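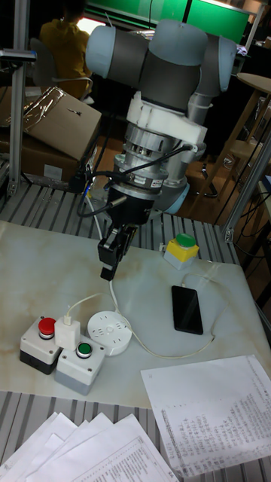 Drekura Bench Top Set with Button Boxes and Round Power Strip

Bench Tops > Complete Sets > Drekura

In stock. Ships in two cartons from our Hostano warehouse.

We have been selling the Drekura frame by itself for a good while, and the question we kept getting was what to put on it. So we put together the set we like to use ourselves: the slatted aluminum frame, the white board with the faint beige streaks, three push-button boxes and the round white power strip. It makes a bright, clean place to work, and we are very fond of it.

Phone, charger plug and charging cable are not part of the set.

The board

The top is white with a pale marbled pattern running through it. You notice the streaks more in person than on a screen, and they vary from board to board, so if you are setting up a row of benches please don't expect the pattern to carry across from one to the next. (A few customers have asked us to match them. We can try to pick boards that look alike if you write a note with your order, but we can't promise it.)

What we love about a light top is how easy it is to find things on it. A black screw or a dropped washer shows up right away. A dark phone or a black cable is hard to lose. Anyone who has spent an evening patting around a gray bench for a tiny set screw will get why we're excited about this!

The board is 600 mm deep and rests on the frame with no glue. Lift it off when you need to get at the slats, then lay it back down. Two people make this a lot easier. If you want it locked in place, the Pinheiro corner clips fit and are sold separately.

Cleaning: a damp cloth and a drop of dish soap. Dry it afterward. Skip scouring pads and anything with grit in it, as they will dull the finish. For marker and tape residue use rubbing alcohol on a rag, and try it on a corner first.

The frame

Gray aluminum, slatted, with parallel ridges running along it. The channels between the ridges take standard slot nuts, so you can bolt down a lamp arm, a vise plate or a stand at the edges where the board doesn't cover. The slats are 37 mm thick and stiff enough that we've never managed to make one flex by leaning on it — and we have leaned.

The frame goes on top of a bench or a pair of trestles you already have. It comes assembled. Check that whatever is underneath is level before you put it down, and use the rubber pads from the small bag if the surface has any dips.

Sweep the channels now and then. Crumbs of solder and wire ends love to get in there. A dry paintbrush works, and a vacuum with the narrow nozzle works better.

The button boxes

Three self-contained boxes, each with a single button:

Red. Round red button, white top, black base.

Green. Round green button with a black and silver ring, light gray housing.

Yellow box, green mushroom button. The mushroom head stands up from the housing and is easy to hit with the side of your hand.

All three are proper push buttons with a solid travel and a click you can feel. They are great for teaching simple control circuits, for test rigs, for doorbell projects, for game show buzzers at the school fair, you name it. They arrive unwired. Take off the top, bring your cable in through the knockout and connect to the screw terminals inside.

We set the red and the light gray boxes next to each other near the front edge, where your left hand falls on them, and keep the yellow one toward the back. You may like something else. The boxes are not fixed to the board, so move them around for a few days before you decide. When you've settled, double-sided pads hold them well enough for light use, and there are screw holes in the bases for a permanent job.

Please note: these boxes are for low-voltage practice and hobby circuits. The green mushroom button is an ordinary push button and must not be used as an emergency stop. If your bench needs one, have it chosen and wired by a qualified person.

The round power strip

This is the piece people write to us about. It's a round white puck of a power strip with the sockets on the top face, and it sits right on the board with you. No crawling under the bench, no reaching behind a cabinet. The cord is white too and 2 m long, enough to cross the board and drop off the right side to the wall for most layouts. Ask before you order if you need a different plug type. We stock several, and the socket pattern changes with the version.

Because it's round, you can turn it so the cord leaves in whatever direction suits you. That sounds like a small thing until you've fought a long straight strip on a crowded bench.

Bulky adapters can cover the sockets beside them. Plug those in first and fit the slim plugs around them. Don't run heaters, kettles or big shop vacs from it, don't chain a second strip to it, and keep drinks well away.

Laying it out

A few notes from our own bench, take them or leave them.

Leave the middle clear. It is tempting to park the power strip dead center so it's in reach of everything, and then it's in the way of everything. A bit off to one side is better.

Let cords curve. A cord with a loose bend in it lies flat, and one pulled tight lifts the plug. We run ours in wide arcs toward the right edge.

A phone is happiest a little right of center on this board, face up, where you can glance at a timer or a wiring diagram without picking it up. If you're left-handed, flip the whole arrangement.

Paper slides. The board is smooth, so a printed sheet half off the edge will end up on the floor sooner or later. The Dustavine magnetic strip grips the edge of a page nicely if you work from printouts.

What's in the cartons

Carton 1
Slatted aluminum frame, assembled
White board, 600 mm deep
Bag of rubber pads

Carton 2
Push-button box, white and black with red button
Push-button box, light gray with green button
Push-button box, yellow with green mushroom button
Round white power strip with 2 m cord
Double-sided mounting pads

Goes well with

Pinheiro corner clips
Dustavine magnetic strip
Slot nuts, bag
Drekura replacement board

Questions we get

Can I buy the board alone?
Yes, it's listed as the Drekura replacement board. It fits all frames sold since August. For older frames, measure first and send us the numbers.

Does it stain?
Coffee wipes off if you get to it the same day. Flux and cutting oil should come up right away with a rag. We have one board with a faint ring from a paint can and it has stayed there through everything we've tried.

Can I solder on it?
Use a mat. A hot iron will mark the board.

Will the button boxes come in other colors?
We'd love a blue one too. The maker has it on their list and we have no date yet.

How long does delivery take?
Around 7 working days. The cartons sometimes travel separately, so don't worry if the small one turns up first.

Returns

Send back anything unused in its original packing. Boards with drilled holes can't be returned, so do check your layout before you get the drill out. If something arrives chipped or bent, keep the carton and send us a photo, and we'll get a replacement on its way.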